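Progress report to the Lelberg Fund
Project: Shared administration desk for small investment managers
Prepared by: Skiro
December 24, 2023

With this report we inform the Fund how its second instalment was used, and what remains to be done before the grant period closes.

1. Client onboarding

The desk now keeps the books for 34 small funds. Most of them came to us through Willems, who did their accounts before and wished to stop this part of their business. The transfer of records took longer than we planned. Willems stored the investor registers in several different formats, and each register had to be compared by hand with the last signed statement. We found differences in 5 registers. Four are corrected and agreed with the managers. The last one concerns an old redemption from a fund in liquidation, and we wait for a letter from its former bank.

2. Monthly valuations

In November we delivered 209 valuation reports, including the weekly ones. All were sent inside the agreed time, with the exception of a small group which was one day late after a price file did not arrive. We have now a second source for these prices - it costs a little more, but we can carry this from the existing budget.

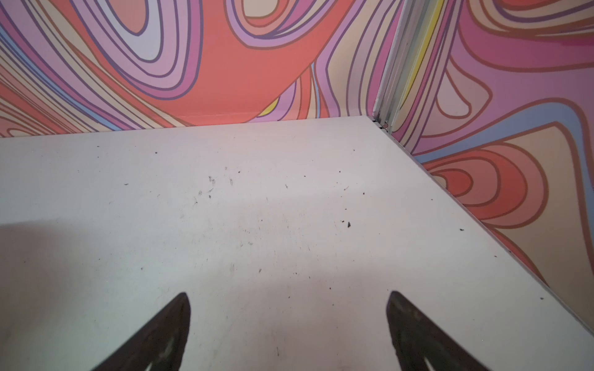
The managers asked also for a shorter version of the report, which they can forward to their investors without changes. A draft was shown to several of them and the comments were mainly about the order of the tables. We expect to use the new version from the end of the first quarter.

3. Website and printed material

Mudwood has delivered the new website texts and the brochure. We were not fully satisfied with the first version of the brochure, as it promised legal advice, a service we do not offer. The page was rewritten and 200 copies are printed. The website is ready except for the client login, where the security test is still open.

4. Budget

Spending is slightly under plan. The saving comes from the post of junior administrator, which stayed empty through the summer. We ask the Fund to allow that this amount is moved to staff training.

5. Next period

- close the remaining register difference
- finish the login test and open the website
- send the short report to all managers
- give the Fund a first calculation of the fees we need to continue without a grant

The detailed cost table follows separately, as soon as our accountant has signed it.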